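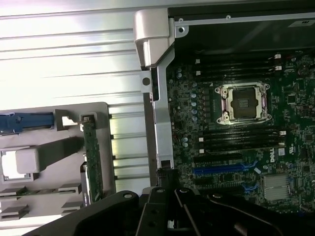

A gripper over the open chassis of a desktop workstation, seen from the wrist camera. The CPU socket and memory slots are empty.

Veltiseck Reports Results From Wrist-Camera Method for Computer Disassembly

KUDCOMBE - Veltiseck, a robotics research company, has released results for Fonder, a method that lets a robot arm plan its work inside a desktop computer using only the camera at its wrist. The report was published in June.

Most disassembly systems depend on a fixed overhead camera and a stored model of each machine. Inside a chassis, drive bays and support bars block the overhead view, and stored models are often missing for older units. Fonder uses neither. It builds a local map from successive wrist views, marks the parts that can be grasped, and updates the map after each motion.

The method was tested on 120 workstation chassis of mixed age and layout. In each trial the arm had to find a named latch, clip or slot and move the gripper to a working pose without touching the board. Fonder reached the correct pose in 68 percent of trials with no retry. The fixed-camera baseline reached it in 27 percent.

"The gain comes mostly from the last part of the approach, when the fingers begin to hide the target," said Saadet Baysal, lead author of the report. "The map keeps the target position after the camera loses it."

Failures were concentrated near bare metal panels, where strong reflections reduced contrast. Siiri Zariņš, who ran the trials, said a change in exposure control recovered part of the loss in a follow-up set of 20 chassis - those results are listed separately and are not included in the main figures.

The report covers approach and positioning only. Removal of parts will be tested in the next phase with Farooqui, an electronics recycler that will supply the machines.

The report, trial logs and failure labels are available from Veltiseck on request.

Media contact: Veltiseck Press Office, Kudcombe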